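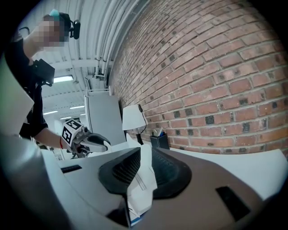 Desk clearing with the hand-held grippers: one crumpled sheet of paper, caught.

Print this page | E-mail this page
Reading time: 2 minutes

Grumwood Hand-Held Gripper Kit: Your Questions

What do I get for my money?
Two grippers, a head strap, a marker cube for each gripper and a charger. The case is extra. We know.

Is it a robot?
No. You are the arm. The kit records how you pick things up so that a robot can learn from it later, ideally without your sighing.

What are the patterned cubes for?
The tracking software uses them to work out where each gripper is and which way it's turned. Please don't put stickers on them. One customer in Drumley did, and his left hand spent Tuesday in the ceiling.

Can it handle paper?
Yes, flat or crumpled. Crumpled is easier. A single flat sheet on a smooth desk takes patience – slide it to the edge first.

How many recordings do I need?
For one simple task, such as clearing a desk, we suggest 300 to start. For a whole office, plan on 2000 and a comfortable chair for the breaks.

Will my arms get tired?
Yes. Chaminda Marikar, who tests every batch before it ships, stops after 4 hours and recommends you stop sooner.

Does it work in any room?
Most rooms. Steady indoor light is best. Strong sun through a window can wash out the markers.

Can I use my own software?
You can export everything to plain files. If you'd like them sorted as well, the Talebi add-on does that for a monthly fee.

What if I drop one?
Check that the fingers still close evenly, then run the calibration again. If they don't close evenly, send it to our repair bench in Ralwood. Rizwan Matubbar will fix it and won't ask how it happened, though he can usually tell.

Can I return the kit?
Within a month, yes, with both grippers. We've been sent one.

Contact Grumwood | Copyright Grumwood. All rights reserved. | Back to top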